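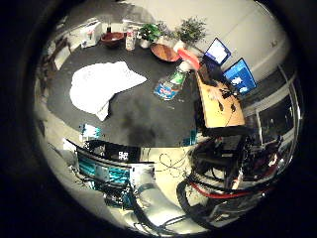 Search this book Search Go

Chapter 13
What the Label Leaves Out

Most people who buy wine buy a label. They stand in front of a shelf for a minute or two, pick something with a decent drawing on it and a price that doesn't hurt, and hope. The trade knows this, and a good part of the language on the back of the bottle was written with that minute in mind. This chapter takes that language apart, starting with three words you will meet again and again: "reserve," "old vines," and "natural."

Take "reserve" first. In some countries the word is tied by law to a period of aging, and a producer who uses it without putting in the months can get in trouble. In the United States it has no federal definition at all. A winery may put it on its best barrel or on every bottle it ships. Students are often shocked by this. They shouldn't be. A word that raises the price and costs nothing to print will get printed.

"Old vines" is harder to wave away, because there is something to it. Older vines often give less fruit, and many growers believe the fruit they do give has more flavor. But how old is old? Hatice Duman, who farms a small block at Pasier, uses the term only for vines planted before her grandfather sold the lower field. Her neighbor puts it on wine from vines that are 17. Both bottles say the same thing in the same size type, and the neighbor's costs more.

Then there is "natural." We will spend a whole section on it later, so a warning will do for now. Ask five winemakers what it means and write down the answers before you read any further. When Nadine Obeidat did this for her course at Murthy, she got one answer about yeast, two about sulfur, one about plowing, and one long speech about her generation. The speech was the most honest of the lot – at least it admitted that the word is mostly a feeling.
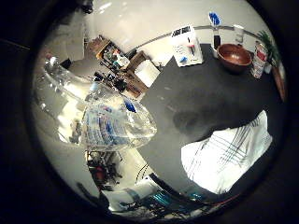

Does a heavier bottle mean a better wine?

There is no dependable link between the two. Heavy glass costs more to buy and more to ship, and that money comes out of what the buyer pays, but it does nothing for the flavor of an ordinary still wine. Sparkling wine is a separate case, as the glass has to stand up to pressure.

The rest of the chapter asks you to taste, and to be suspicious of yourself while you do it. Tülin Kozan once poured the same red twice for a class, from two different bottles, and told them one cost a good deal more. Most of the room preferred the "expensive" one and could say why, at length, with talk of cedar and a longer finish. I was in that room. I thought I could taste the cedar too.

That doesn't prove all tasting is nonsense, though you will hear people say so. It shows that a price, once you know it, is hard to put out of your mind. For the exercises in Section 13.2, cover the bottles before you pour. Have someone else do the covering, and don't look at the shape of the neck. Write your notes in plain words, and leave out any fruit you have never eaten.

Last updated: April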